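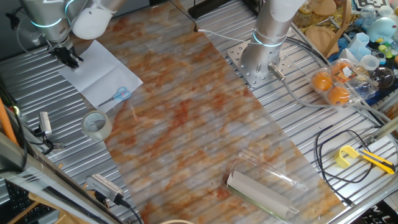
Section 4. Background variation in imitation learning

A policy trained from demonstrations takes in everything the cameras record, including parts of the image that have no bearing on the task. If all demonstrations are collected on one tabletop, the encoder may learn the tabletop. Heitmann's group calls this surface lock-in. The usual remedy is to vary the background during collection. On the bench used in this unit, the slotted aluminum table is partly covered by a sheet of marble-patterned contact paper, and the task objects are placed on or next to it. Items that play no part in the task, such as the egg carton with the three orange balls, stay within view of the fixed camera and are treated as distractors.

4.1 Data

The Rustard set contains 1,286 demonstrations by teleoperation. Of these, 193 were recorded on the patterned sheet and the remainder on bare table. Each demonstration is stored with two views, one fixed and one at the wrist. Gripper state is logged with both. Demonstrations with a dropped object are kept and flagged.

4.2 Why the two views are treated separately

The fixed view changes little during a demonstration apart from the arms and the objects they move. The wrist view changes with every motion of the arm, and at short range the work surface can fill most of the image. A change of surface therefore affects the wrist encoder more. Schmieder tested this by swapping the surface for one view at a time in 338 held-out trials, using composited images. Most of the loss in success rate came from the wrist view.
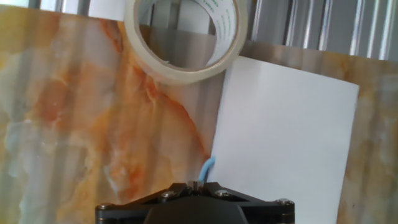
Figure 4.2. Wrist view with tape roll and white paper on the patterned surface.

Note the reflections in Figure 4.2. The sheet is glossy, and the light bands on it will shift as the camera moves. Random color changes applied to the image do not reproduce this effect. Students who rely on color augmentation alone should report results on matte and glossy surfaces in separate columns.

4.3 Exercise

Train the Kakcombe baseline twice, once with and once without the patterned demonstrations. Use the same 11 seeds for both runs. Report the mean and spread of the success rate for each surface. Hand in the training logs with the write-up.

Reading: Schmieder and Heitmann, course reader, chapter on visual shift, up to the end of the Wendt comparison.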